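Notas del orador. Charla: «Vida útil del software en teléfonos de gama media». Duración prevista: 45 minutos, preguntas aparte.

## 1. Apertura

- No leer el título. Empezar por la cifra de almacenamiento.
- Dato de partida: un teléfono de 64 GB, recién configurado, con el sistema y las aplicaciones del operador, ya no ofrece 64 GB al usuario. Explicar la diferencia entre capacidad nominal y partición de datos.
- Definir «soporte»: versiones mayores del sistema, parches de seguridad y actualizaciones de los componentes del fabricante. Son tres calendarios distintos y casi siempre se confunden.
- Avisar de que Nulley y Rukley son los dos modelos de referencia durante toda la charla.

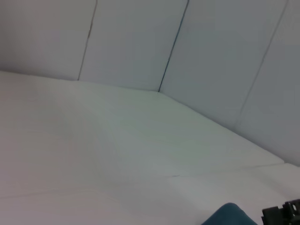 El calendario de parches se mide desde la fecha de lanzamiento del modelo, y el comprador suele contarlo desde el día de la compra. Si el Nulley se adquiere a mitad de su ciclo, la cobertura real se reduce en la misma proporción. Fijar el brillo a mano y desactivar el ajuste automático antes de medir. Repetir la medición tras la actualización mayor, porque el perfil de color puede cambiar con ella.

## 2. Qué se rompe primero

- Batería. La degradación química es independiente del software, pero el gestor de energía la hace visible: límite de frecuencia, cierre de procesos en segundo plano, apagado con carga residual.
- Módem. El firmware de radio viaja con el parche del fabricante. Sin parche no hay correcciones para redes nuevas.
- Almacenamiento. Con la partición de datos ocupada al 76 %, el Rukley empezó a retrasar la escritura de fotografías en ráfaga. Precisar: medido en una sola unidad. No generalizar.
- Navegador y componente web. Se actualizan por la tienda y sobreviven al fin del soporte durante un tiempo. Es el matiz que más preguntas genera.

Si alguien pregunta por el cambio de batería: el procedimiento del Nulley exige calor para separar la tapa; el del Rukley, tornillos. No entrar en precios aquí, van en la sección 4.

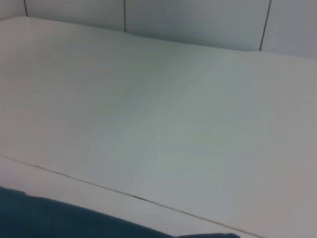 **Aarti Jaiswal**
Ingeniera de validación de dispositivos móviles, Enholm

## 3. Método de ensayo

- Restaurar de fábrica antes de cada serie. Sin cuenta de usuario, sin tarjeta SIM, wifi en la banda de 5 GHz.
- Arranque en frío: medir desde la pulsación hasta la pantalla de bloqueo. Cinco repeticiones, se descarta la primera.
- Apertura de aplicaciones: 700 aperturas automatizadas por versión del sistema. Publicamos mediana y percentil 95. La media no, por las interrupciones del recolector de memoria.
- Consumo en reposo: ocho horas en modo avión y otras ocho con red. No mezclar los resultados en la misma gráfica.
- El guion de automatización lo mantiene Tarun Pandey. La versión que usamos en esta serie es la de junio; las posteriores cambian el intervalo entre aperturas y no son comparables.

Umesh Nishad revisó las series del Rukley y encontró dos con la hora del sistema mal ajustada. Están excluidas de la tabla. Si la pregunta surge, remitir al anexo y seguir.

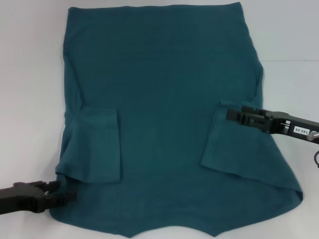 *Prenda verde azulada extendida sobre una superficie blanca.*

## 4. Coste por año de uso

- Fórmula: precio de compra más reparaciones, dividido entre los años con parche de seguridad vigente. No restar el valor de reventa; añade ruido y depende del mercado.
- Presentar primero el caso sin reparación. Después, el caso con un cambio de batería.
- El resultado favorece al Rukley solo si se realiza el cambio de batería. Sin él, la diferencia queda dentro del margen de error. Decirlo de forma explícita, la transparencia no lo refleja bien.
- Los datos de precio de repuestos los recopiló Babita Kandpal a partir del catálogo de Shukla. No incluyen mano de obra.

Pausa breve. Beber agua. Comprobar el reloj: si se ha superado el tiempo de la sección 3, saltar la gráfica de percentiles e ir a las recomendaciones.
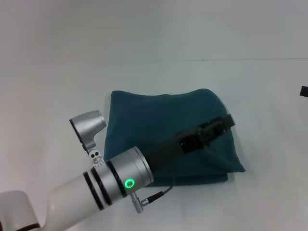

*Brazo robótico blanco y plateado junto a una tela plegada, con el indicador verde encendido.*

## 5. Recomendaciones para compradores institucionales

- Pedir por escrito la fecha de fin de parches, con mes y año. «Varios años» no es una fecha.
- Exigir que el gestor de arranque pueda desbloquearse al terminar el soporte.
- Reservar unidades de repuesto del mismo lote; las revisiones de hardware cambian el módem sin cambiar el nombre comercial.
- Retirar del correo corporativo todo equipo con más de seis meses sin parche.

## Preguntas previstas

- ¿Sirve una ROM alternativa? Sí para el sistema, no para el firmware del módem. Adom Nutsugah tiene las pruebas y puede responder desde la sala.
- ¿Se publicarán los datos en bruto? Sí, en CSV, con las series excluidas marcadas en una columna aparte.
- ¿Por qué no hay gama alta? No había unidades suficientes para repetir las mediciones.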